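Projektbericht Sommersemester, Gruppe 3
Thema: Sortieren von Baukastenteilen (Schrauben, Muttern, Stifte)
Bearbeitet von: Solange Renaud, Leobardo Ocampo

2. Vorgehen

Kiste Akeck komplett ausgekippt, 281 Teile laut Liste. Erst nach Farbe sortiert, war Quatsch: Orange gibt es bei Schrauben und bei Muttern, man sucht also trotzdem. Zweiter Durchgang nach Form. Ging deutlich schneller, Zeiten siehe Tabelle im Anhang (muss Leobardo noch nachtragen).

Untergrund: dunkle Tischplatte. Helle Teile gut zu erkennen, auch die grauen Stifte.

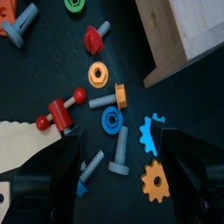 Abb. 2: Teile unsortiert auf dem Tisch, u. a. Schrauben mit rotem und orangem Kopf, blaue Mutter, graue Stifte

3. Probleme

- Schrauben rollen weg, vorallem die kurzen. Tablett mit Rand wäre besser gewesen.
- Holzstab mit den roten Kugeln: keine Kategorie dafür. Haben "Sonstiges" aufgemacht, das wurde dann schnell zu voll.
- Bezeichnungen uneinheitlich. Solange schreibt Bolzen, Leobardo Schraube, gemeint ist dasselbe. Im Bericht jetzt überall Schraube, hoffentlich nichts übersehn.

4. Ausblick

Im August zweite Kiste (Kindmont, 479 Teile). Dann gleich nach Form, Farbe erst innerhalb der Fächer. Fächer vorher beschriften!! Frau Fleury wollte noch Angaben zur Fehlerquote, kommt in die Endfassung.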